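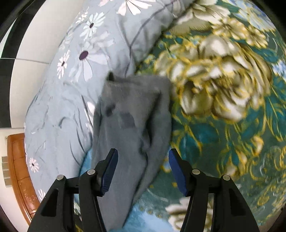 The public observatory at Evmont should remain open through the winter. Its governing board has proposed ending night programs from November to March on the grounds that attendance falls in cold weather. Attendance does fall, but the winter sky is the best the site can offer, and visitors can be told how to prepare for it. A dark gray garment laid out beside a green blanket with large floral prints is ordinary household stuff, and households already own most of what a cold evening on the hill requires. The observatory's printed guide gives clothing a single line. It should give it a page.

The financial case for closing is also weaker than it appears. Last winter the programs drew 290 visitors over 23 evenings, and about 70 of them traveled from Plusham or Trastgate and stayed overnight. Those stays support local inns in their slowest months.
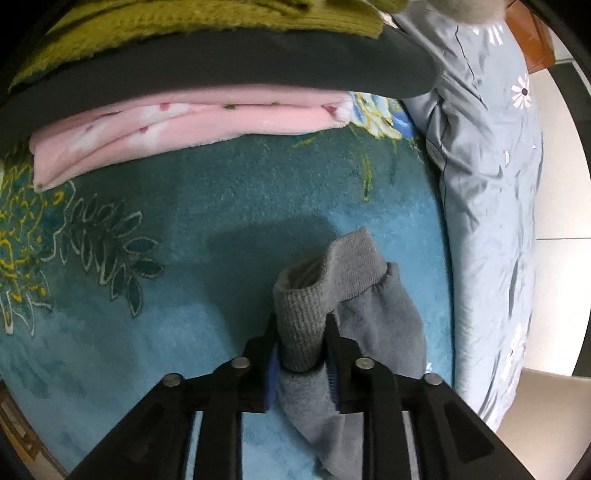

Comfort during long viewing sessions deserves attention in its own right. Visitors may wait a good while for a turn at the eyepiece, and the benches are exposed to the wind. The observatory could lend blankets at the gate for a fee of 3 dollars. Plush ones with a short pile, like the teal-blue one here, would suit the purpose. The board should adopt such measures for one full season before it votes to lock the doors.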